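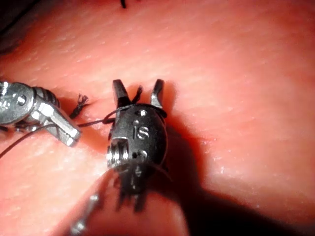

Zwei Greifinstrumente mit dunklem Nahtfaden über einer lachsrosa Oberfläche

Hygiene-Rundgang Wohnheim Prelesia, Haus Seo
Stand: 20. November 2015
Durchgeführt von: Younes Ghoneim, mitgelaufen ist Kwaku Zakaria vom Studierendenwerk

So, zweiter Durchgang seit den Magen-Darm-Fällen. Gemeldet sind bei mir jetzt 17 Erkrankte von 154 Bewohnern. Ich schreibe wieder alles direkt beim Laufen mit, also bitte nicht über den Stil meckern!

1. Handwaschplätze, Erdgeschoss
Seife vorhanden: ja
Papierhandtücher: teilweise
Kommentar: Im Gäste-WC hängt immer noch das Stoffhandtuch. Ich hab es jetzt einfach mitgenommen (wer es vermisst, liegt bei mir im Büro im Wäschesack).

2. Gemeinschaftsküchen
Flächen gereinigt: ja, außer 2. Stock
Spülschwämme gewechselt: nein
Kommentar: Der 2. Stock, na ja. Kwaku hat den Kühlschrank aufgemacht und gleich wieder zu. Offene Töpfe ohne Namen kommen bis morgen Abend weg. Die Schwämme besorge ich selber, das geht schneller als über den Bestellzettel.

3. Sanitärräume
Desinfektion der Klinken und Spültasten: zweimal täglich, abgezeichnet
Mittel: viruswirksam, Einwirkzeit steht auf dem Kanister
Kommentar: Die Liste im 3. Stock hat Lücken am Nachmittag. Laut Reinigungsfirma Plaltov wurde geputzt und nur nicht unterschrieben. Kann sein, aber ohne Kürzel trage ich es als offen ein.

4. Wäscheraum
Waschgang 60 Grad möglich: ja, drei von vier Maschinen
Kommentar: Die linke heizt nur bis 30 Grad, ist unter Nummer 701 gemeldet. Bettwäsche von Kranken bitte da nicht rein — ich klebe noch einen Zettel dran.

5. Erkrankte auf den Zimmern
Eigene Toilette zugewiesen: ja
Essen vor die Tür: klappt super, danke an den Flurdienst!
Kommentar: Zwei Leute sind wieder beschwerdefrei und wollten gleich zum Kochabend. Bitte erst nach 48 Stunden ohne Symptome, und Hände waschen danach trotzdem gründlich weiter.

6. Aushänge
Deutsch und Englisch: ja
Meldeweg lesbar: nein
Kommentar: Im Treppenhaus hängt der Flyer vom Café Tinavby genau über der Telefonnummer. Umgehängt.

Offen bis zum nächsten Rundgang: Schwämme, Kühlschrank 2. Stock, Kürzel 3. Stock, Waschmaschine links. Neue Fälle bitte sofort bei mir melden, gern auch per Zettel unter der Bürotür durch.

Y. Ghoneim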